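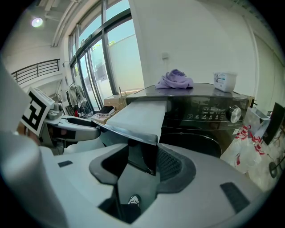
A black front-loading washing machine with its detergent drawer open.

Bremness opens shared laundry room for Joshi Court tenants

Housing association Bremness will open a shared laundry room at Joshi Court in June, following requests from tenants whose flats are too small for a washing machine of their own.

The room has six front-loading machines and two dryers, and will be open from 7am to 10pm. A wash costs £2, paid by card or with a laundry key from the estate office. Tenants bring their own detergent.

The work cost £895 per flat served, including new pipework and drainage, and was carried out by local plumbing firm Pluken. Bremness is meeting the cost from its repairs budget and rents will not change as a result.

Akash Sengar, housing manager at Bremness, said: "Tenants told us they were carrying wet washing back from the launderette on Skisetti Road in the rain, or drying it over the bath. They can now do a load downstairs and get on with their day."

A printed guide by the door covers how to load the drawer, which programme to pick and how to clean the drawer afterwards. Tenants are asked to rinse out the drawer once a month and to take bottles and bags home with them.

Laundry keys can be collected from the estate office from 9am. Tenants who need help carrying washing downstairs should speak to the office.

ENDS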